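The Van at Two

Van at two. It was gone twelve when I looked and I hadn't even done the table.

Wed 1 January, who moves house on New Year's Day. Me, evidently. Vrabec do it cheap on bank holidays if you pay cash and help carry, and I had the cash and I'd said I would carry. Hungover? A bit. Not as much as Dee, who was in the bath with the door shut, shouting advice.

"Do the cloths first!"

"I'm doing the cloths."

"Mum's cloth. The thin one. Don't just shove it in."

I hadn't shoved it in. I hadn't touched it. Thin off-white thing, she used to put it over the pink one for visitors, so the pink wouldn't look so pink, and then the visitors would go and off it came and we'd eat our tea on the padding. It was on there now all rucked up. I'd slept in the chair beside it. No idea when Dee had got it out, or why, middle of the night probably, Dee gets things out.

So. Corner first. Mum had a way, you took the one corner and lifted it and let the rest sort itself out, and then over, and over, and smooth. I could see her doing it. I could not for the life of me see which corner. 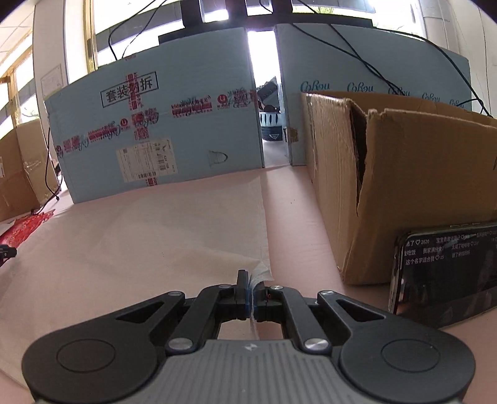 Landton Stories, Issue 160

Boxes were the real problem. Brown ones, fine, brown ones are from the shop downstairs and smell of crisps and you can put anything in them. It was the blue ones. Light blue, big, stood up at the back of the table like they were watching telly, and they'd been in this flat longer than Dee had. Mum had got them the September before Dee was born from a man called Luzius Stöckli who had the flat above and was going home to Switzerland, or he said Switzerland. He'd come down with one under each arm. Keep these for me, he said. Mum said how long. He said oh, a bit.

That was it. That was all we ever got out of her.

"Are you taking the blue ones?" Dee, through the door.

"Are YOU taking the blue ones?"

Sloshing. Then nothing. Then the hot tap.

Thing is we'd never looked. I know. Two girls in a small flat, wet weekends, no money, and we never once looked. Mum said they weren't ours and she said it in the voice, so they weren't. They went behind the sofa, then in the hall, then when the hall got damp they came in with us, and I did my homework leaning on the one and Dee drew on them and got a smack. When the bailiffs came that time Mum stood in front of them with her arms folded. They took the good radio and the Fletine clock and she let those go without a word, didn't even turn her head. But she stood there in front of Mr Stöckli's boxes in her slippers and the older bailiff said all right love, all right.

Twenty past. I got the cloth half folded and it slid off and I started again.

The new place is in Wulcombe. It's one room and a bit of a room. I measured it with Dee's feet as I'd packed the tape. Wherever you put two big blue boxes in that room you would have to climb over them to get to the cooker. I'd said this to Dee on Boxing Day. I'd said it nicely. She'd said we could sleep on them.

"Ring him," I shouted.

"Ring who?"

"Him. Mr Stöckli."

"He'll be dead!"

"So ring and find out!"

She came out in Mum's dressing gown, dripping. She's twenty-six and she still walks out dripping. She sat down on the floor by the phone and got out the address book, the one with the elastic band, and there he was under L, because Mum filed people by first name when she liked them. I noticed that. I don't think Dee noticed it. Or she did and she kept quiet, she's not as daft as she makes out.

The number was so old it didn't have the right number of digits. She tried it with some bits on the front. She got a bakery. She was on to the bakery for ages, she was laughing, she doesn't even speak it, and I was stood there with a cloth under my chin.

"They've never heard of him," she said, "but they said happy new year."

Half past.

I'll tell you what was left to do, so you know how bad it was. The kitchen drawers. The bathroom, which had had Dee in it. The big light, that we'd promised to leave and then decided not to. The wrapping paper all over the place still, since we'd done our presents late, at midnight, sat either end of that table with the last of the sherry. She gave me gloves. I gave her the same gloves. We'd kept the red paper, the flowery stuff, Mum's roll, there was about a yard of it left in the world and we'd torn it getting at two lots of gloves.

"You could put that in flat," Dee said. "The paper. If you smoothed it."

"You smooth it."

"I'm wet."

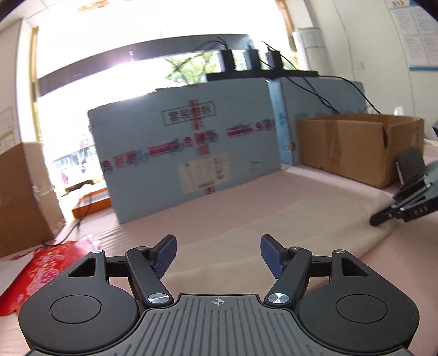 And then the buzzer went. An hour and a quarter early, near enough. Vrabec himself, as it happened, there is a real one, a wide man in a woolly hat with a boy behind him who looked about twelve and was probably his grandson. Traffic was nothing, he said. Road like a bowling ally. He'd come straight through Landton without one red light.

"We're not ready," I said.

"No," he said, looking past me. "I can see this."

He was nice about it. He took his hat off. He sent the boy for the mattresses and he stood with his hands behind him as if it was a museum, and when he got to the blue boxes he bent down and put his head right over on one side and stayed like that a while.

"These go?"

Me and Dee looked at each other.

"What would you charge," I said, "to take them somewhere else?"

"Where else?"

Well, that was the question. I said the tip. I actually said it, it was out before I'd thought, and Dee made a noise like I'd trodden on her. She got up and went and stood in front of them. Bare feet, dressing gown, arms folded. She didn't know she was doing it. She'd have been four with the bailiffs, she'd have been asleep, I'd never told her how Mum stood. I don't know how it gets down to people, that sort of thing.

Mr Vrabec straightened up.

"All right," he said. "All right."

I had to go and be in the kitchen for a minute. I did a drawer. I tipped the whole drawer in a box, forks, string, birthday candles, the lot, and wrote DRAWER on it, and came back.

He was telling Dee about storage. His cousin had a place, a lock-up, by the ring road at Wulcombe. Dry. You paid by the month. He said a price and it was silly, it was too low, no one makes money at that, and I opened my mouth to say so and shut it again. Unit 568, he said, it is up on the top row, you'll want a ladder. He'd lend us a ladder.

"How long for?" he said. He had a pencil out.

"Oh," said Dee. "A bit."

He wrote that down. I saw him write it.

After that it was all legs and elbows. Dee got dressed, sort of. The boy was stronger than he looked and he sang under his breath, same two lines over and over. I got the pink cloth up off the table and it kept its curl from where the edge had always been, it wouldn't lie down, I had to roll it in the end like a sleeping bag and sit on it. The table without it was a horrible table. I'd forgotten. Scratched to bits and somebody's initials in one corner that weren't any of ours. We left it for the next lot.

The blue boxes went last. Mr Vrabec took one and me and Dee took the other between us, backwards down the stairs, her at the top telling me left, left, no your other left. It was lighter than I'd always thought. Something in it shifted over on the turn, softly, and we both stopped. Waited. It didn't do it again.

"Could be coats," Dee said.

"Could be."

"Could be a very small amount of coats."

"Mind the step," I said.

It'd started to sleet. He'd put a blanket down for them in the van, an actual good blanket, and he wedged them either side with our mattresses and tied it all across with blue rope. Then the tailgate, then there was the business about who'd sit where, and the boy ended up on Dee's knee going mad with shame, and we were round the corner and past the chip shop before I remembered the white cloth.

I'd hung it over the bathroom door. To keep it clean.

"Stop," I said. "Sorry. Can you stop?"

He was already indicating. I got out and ran back for it in my new gloves, and I'd posted the keys through the letterbox, hadn't I, so I had to ring the shop downstairs and get the man out of his dinner with his spare, and he came up behind me chewing and stood on the landing while I got it down. It took the both of us to fold it. He knew which corner.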